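Brumar-Klötzchen: Bestandsliste und Liesmich

Stand: Mai. Gepflegt von Golshifteh Dehghan, Korrektur gelesen von Bořivoj Michalík, der Fugen-s für verhandelbar hält.
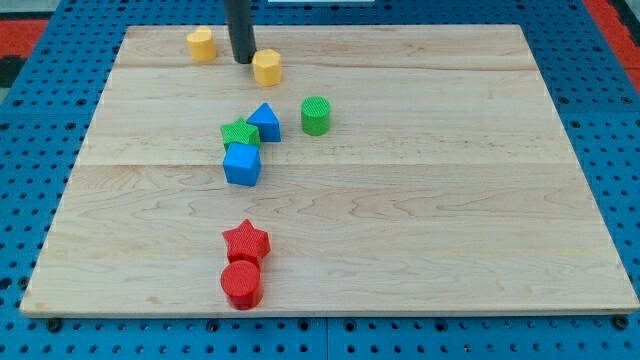 Abb. 1: Bunte Formklötze auf dem hellen Ahornbrett, darunter der blaue Lochtisch.

Worum es geht

In diesem Verzeichnis liegt alles, was wir über die Klötze der Sammlung Brumar aufgeschrieben haben: Formen, Farben, Oberflächen, Schäden und der Name, unter dem ein Klotz im Regal zu finden ist. Angefangen hat es als Zettel im Deckel einer Kiste. Der Zettel ging verloren, die Kiste auch, und seitdem gibt es eine Datei.

Wer eine Theorie des Spiels sucht, ist falsch. Wer wissen will, ob ein roter Stern in der Zylinderkiste liegen darf (nein), ist richtig.

Inhalt

bestand.csv — eine Zeile pro Klotz
farben.txt — die erlaubten Farbnamen
formen.txt — die erlaubten Formnamen, mit Streitfällen
maengel.txt — Dellen, Kratzer, Zahnabdrücke
alt/ — bitte nicht öffnen, wir schämen uns

Farben

Auf dem Brett in Abb. 1 kommen Gelb, Grün, Blau und Rot vor, und genau diese Wörter stehen auch in der Datei. Kein Zitronengelb, kein Tannengrün. In einer früheren Fassung gab es »Petrol«, eingetragen von jemandem mit viel Gefühl und wenig Rücksicht auf die Suchfunktion. Wir haben das bereinigt. Es hat einen ganzen Montag gekostet.

Formen

Stern: Zacken rundum, egal ob er liegt oder aufrecht steht. Der rote in Abb. 1 steht und ist trotzdem kein eigener Eintrag.

Zylinder: rund. Eine strukturierte Oberfläche ändert daran nichts, auch wenn sich der grüne mit seiner fein gerändelten Seite für etwas Besseres halten mag.

Würfel: der unkomplizierteste Eintrag der ganzen Datei. Zu ihm ist noch nie eine Mail eingegangen.

Dreiecksprisma: nicht »Dach«, nicht »Käse«, nicht »Toblerone«. Alle drei standen schon einmal in der Spalte.

Achteckprisma: früher »der dicke Gelbe«. Wer die Kanten nicht zählen mag, darf in formen.txt nachsehen, dort hat es Golshifteh getan.

Sonderform: alles mit Kerbe oder Stufe. Das gelbe, zylinderähnliche Stück links hinten auf dem Brett hat oben einen kleinen Absatz und wird seit dem Winter verhandelt. Bořivoj ist für »Zylinder, gestuft«, Golshifteh für »Sonderform«. In der Datei steht vorläufig beides, durch einen Schrägstrich getrennt, was niemanden glücklich macht und deshalb als Kompromiss gilt.

Spalten in bestand.csv

nummer: fortlaufend, wird nie neu vergeben. Verlorene Klötze behalten ihre Nummer und unsere Anteilnahme.
form: siehe oben
farbe: siehe weiter oben
oberflaeche: glatt, strukturiert oder unklar
material: bei mehreren Stücken leer. Schaumstoff oder Kunststoff, darüber gehen die Meinungen auseinander, und den Daumennageltest haben wir nach dem zweiten Klotz verboten.
zustand: 1 bis 4. Eine 1 ist tadellos, eine 4 hatte Kontakt mit einem Hund.
kiste: Onyeka oder Vareck, benannt nach den Aufklebern, die beim Kauf schon drauf waren

Das Brett

Weil gefragt wurde: Das Brett ist aus Ahorn, hell, glatt und deutlich gemasert. Quer laufen feine, hellere Linien, die nach verleimten Bohlen aussehen. Es gehört nicht zum Bestand und hat keine Nummer. Bořivoj hat ihm trotzdem eine gegeben, die 3000, damit sie »weit genug weg ist«. Bitte beim Sortieren nach Nummer nicht erschrecken.

Bekannte Fehler

Version 2 führt einige Sterne als »Blume«. In der aktuellen Fassung ist das behoben, in den Köpfen noch nicht.

Die Spalte oberflaeche wurde anfangs bei Kunstlicht ausgefüllt. Wo »glatt« steht, lohnt ein zweiter Blick, am besten vormittags.

Nummer 100 ist doppelt vergeben. Beide Klötze bestehen darauf.

Mitmachen

Änderungen bitte einzeln einreichen und in der Betreffzeile die Nummer nennen. »Der Blaue« reicht nicht. Neue Formnamen brauchen die Zustimmung von beiden Pflegenden, also etwas Geduld und gern Kuchen.

Nutzung

Frei für jeden Zweck, mit Nennung von »Brumar-Klötzchen, Camolgate«. Die Klötze selbst verleihen wir nicht mehr. Wer noch einen grünen Würfel hat, weiß, dass er gemeint ist, und kann ihn ohne Begleitschreiben in den Briefkasten werfen.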